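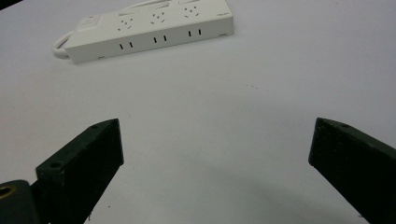
Why would a gripper's width reading stop changing while the fingers are still moving? Most often the encoder signal has dropped out and the logger is repeating the last value it got.

That's the short version a mod asked me to put at the top, so people searching for this can find it. The long version is below.

benchdrift
Posted May 1, 2018

We record two-handed work with a pair of hand-held grippers and replay it on a pair of Rekton arms. The current task is a power strip and its plug on a table. One gripper steadies the strip, the other handles the plug. Recording went fine as far as anyone could tell.

On replay the right arm reached the plug with its fingers already closed, pushed it sideways into the end of the strip and kept pushing. The force limit should have tripped and didn't, so I hit the stop. The plug housing cracked. No injuries, but I had been standing closer than I should have.

I went back through the log for that take. It has 3,364 samples from the right gripper at 30 Hz. Partway in, the width goes to closed and stays on exactly the same number until the end. The fingers were not closed that whole time. Pose data is fine, and the left gripper is fine.

Encoders are Tsang, logging is Platureck with default settings. Has anyone had this?

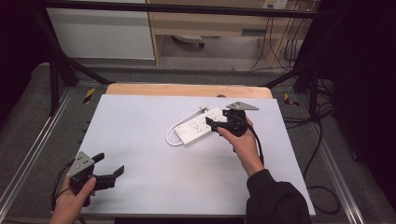 lowtorque
Check the cable where it leaves the gripper. Mine did the same thing and it was a connector backing out when I turned my wrist. Reseat it, add strain relief, record again.

benchdrift
Reseated both ends and wiggled it for a while with the live plot open. I got one dropout when I bent it hard toward the palm, then couldn't repeat it. So maybe the cable, but I don't love "maybe."

mothpilot
The cable is only half of it. Platureck holds the last value when a packet is missing and doesn't mark it. There's a stale timeout in the config and it's off by default. Set it to 40 ms and bad samples get flagged. I think that default is a bug and I've said so on their tracker.

lowtorque
I disagree that it's a bug. Holding the last value is normal for short gaps. A loose connector is a hardware fault and you fix it in hardware.

mothpilot
A short gap, sure. His went to the end of the take. Any logger that writes a dead sensor as a good one is going to put an arm through something. 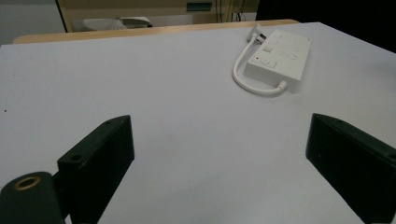
Gripper open, strip and plug on the table.

quarterturn
You're both skipping the part that worries me. Bad width data broke a plug. The force limit not tripping could break a hand. What's between the replay script and the arms?

benchdrift
A Fandent controller. The limit is set there, 200 N. I assumed it came that way for a reason.

quarterturn
200 N is far too high for handling a plug. It may not have failed at all, the arm may just never have reached it. Lower it, then test it against a spring scale with you outside the reach of both arms. And run every new take at low speed first.

lowtorque
Agree with that. Still replace the cable.

benchdrift
Peak force in the controller log was under the limit, so quarterturn is right and the trip was never going to happen. I lowered it and it now stops against the scale. The stale timeout is on too. I reran the March takes through a script that looks for repeated widths and two more came up, both right gripper. Those are out of the set. New cable is ordered and I'm not replaying anything from that gripper until it's in.

mothpilot
Can you post the script? I'd like to run it on ours.

benchdrift
Will do once I take our paths out of it.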